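Stalis 440 Single-Lever Mixer Cartridge
Manufacturer: Skirutex
Part no. 440-C
Replaces: 434-C (discontinued)

The Stalis 440 is a ceramic disc cartridge for single-lever kitchen and utility mixers. It controls flow and temperature from one stem. The body is glass-filled nylon with two alumina discs, lubricated at the factory with silicone grease approved for drinking water. Do not add grease of any other type.

The 440 fits all Rotich deck-mounted mixers and the Cendaser utility range. It is a direct replacement for the 434. The stem on the 440 is 2 mm longer, so handles from the older series need the spacer ring supplied in the bag. Leave the ring out on current handles, or the lever will bind before it reaches full flow.
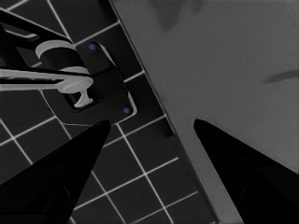
Working pressure is limited to 1000 kPa. Where supply pressure exceeds this, fit a reducing valve upstream of both stop valves. Hot and cold pressures should be close to equal. A large difference lets water cross from one line to the other when the lever is at mid position, and the mixed temperature will drift.

Fitting
Close both stop valves and open the lever to release pressure. Remove the set screw, handle and dome cover, then unscrew the retaining nut. Lift the old cartridge straight up. Clean scale from the seat with white vinegar and a soft cloth. Do not scrape the seat with a metal tool. Line up the two locating pins on the new cartridge with the holes in the seat and press down by hand. Tighten the nut until it stops, then flush for a minute with the aerator removed.

Supplied with: cartridge, base seals (fitted), spacer ring, instruction leaflet. The retaining nut is sold separately.

Spare seals
Base seals are listed under 440-S and are sold in pairs. Seals from the 434 have a thinner section and will weep under pressure.

Technical questions: Godfrey Rugemalira, parts desk. Please quote the number stamped on the side of the old cartridge. Orders for July delivery are now being taken.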